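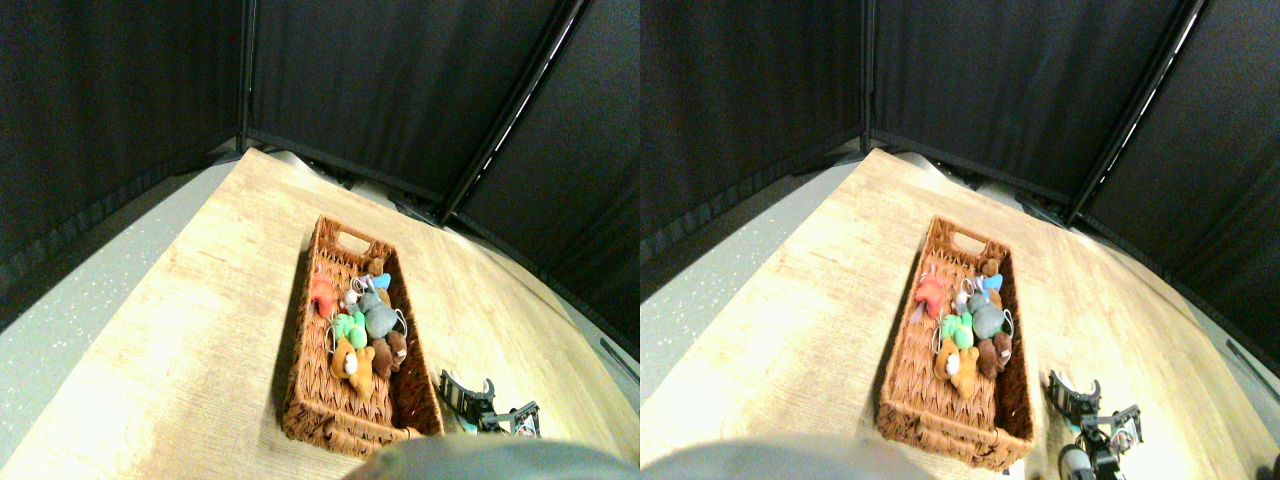 Prüfliste Greifarbeitsplatz Meredano, Nachprüfung nach Störung 914
Betreiber: Bondarchuk
Prüfer: Mudassar Afridi
Anlass: verspätetes Ansprechen des Schutzhalts beim Aussortieren von Stofftieren aus dem Korb

1. Störungsbild
Laut Protokoll lief der Arm nach Auslösen des Schutzhalts rund zwei Sekunden nach, der Greifer befand sich dabei neben dem Korb. Personenschaden: keiner. Sachschaden: keiner gemeldet. Die Anlage wurde durch das Bedienpersonal am Hauptschalter abgeschaltet und bis zur Nachprüfung gesperrt.

2. Arbeitsbereich
2.1 Seitliche und hintere Abschirmung geschlossen: in Ordnung
2.2 Tischfläche ohne scharfe Kanten im Greifbereich: in Ordnung
2.3 Korbposition auf dem Tisch festgelegt: Mangel
Kommentar: Eine Markierung fehlt. Die Lage des Korbes wird nach Augenmaß bestimmt und weicht von Lauf zu Lauf ab. Der Mangel steht nicht in Zusammenhang mit der Störung, ist aber bis zur Wiederinbetriebnahme zu beheben.
2.4 Keine losen Gegenstände neben dem Korb: Mangel
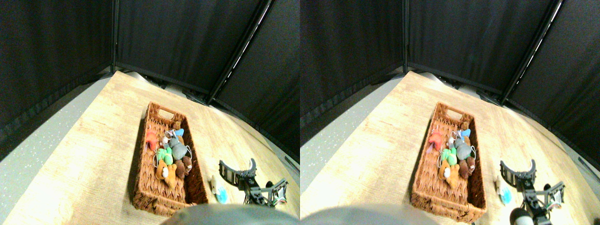
Kleinteile außerhalb des Korbes sind vor jedem Lauf zu entfernen, sofern sie nicht zur Aufgabe gehören. Die Betriebsanweisung von Bondarchuk enthält hierzu bislang keine Regelung – sie ist zu ergänzen.

3. Greifer
3.1 Schrauben am vorderen Quersteg auf festen Sitz geprüft: in Ordnung
3.2 Gehäuse ohne Risse: in Ordnung
Kommentar: Staub und Scheuerspuren an den Oberkanten, ohne Einfluss auf die Funktion. Reinigung empfohlen.
3.3 Leitungsführung am Handgelenk: in Ordnung
3.4 Runde Kennzeichnung auf der Mittelfläche vorhanden: in Ordnung
3.5 Freigang zur Tischkante in der untersten Stellung: bedingt in Ordnung
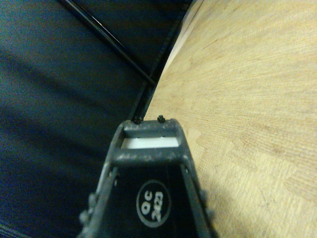

Mudassar Afridi merkt zu 3.5 an, der Abstand zur Kante sei bei langsamer Fahrt ausreichend, im Automatikbetrieb jedoch nicht nachgewiesen. Er verlangt eine Wiederholung der Messung mit der im September hinterlegten Bahn.

4. Schutzhalt und Steuerung
4.1 Taster mechanisch leichtgängig: in Ordnung
4.2 Beide Kanäle schalten gleichzeitig: Mangel
Kommentar: Ein Kanal fällt verzögert ab. Als Ursache wird das Sicherheitsrelais angenommen, der Befund der Firma Mornard steht aus.
4.3 Wiederanlauf nur nach Quittierung: in Ordnung
4.4 Störung im Betriebsbuch eingetragen: Mangel, Eintrag nachgeholt 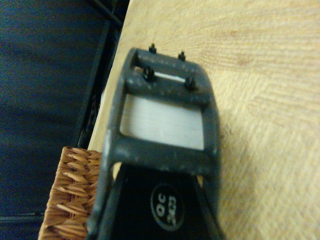
Darf die Anlage bis zum Austausch des Relais im Handbetrieb gefahren werden?
Der Handbetrieb ist nur mit reduzierter Geschwindigkeit und Zustimmtaster zulässig, es müssen zwei unterwiesene Personen anwesend sein. Der Automatikbetrieb bleibt gesperrt.

5. Freigabe
Nicht erteilt. Erneute Vorlage nach Erledigung von 2.3, 2.4 und 4.2 sowie nach drei fehlerfreien Auslöseversuchen in Folge. Die Messwerte zu 3.5 sind beizufügen.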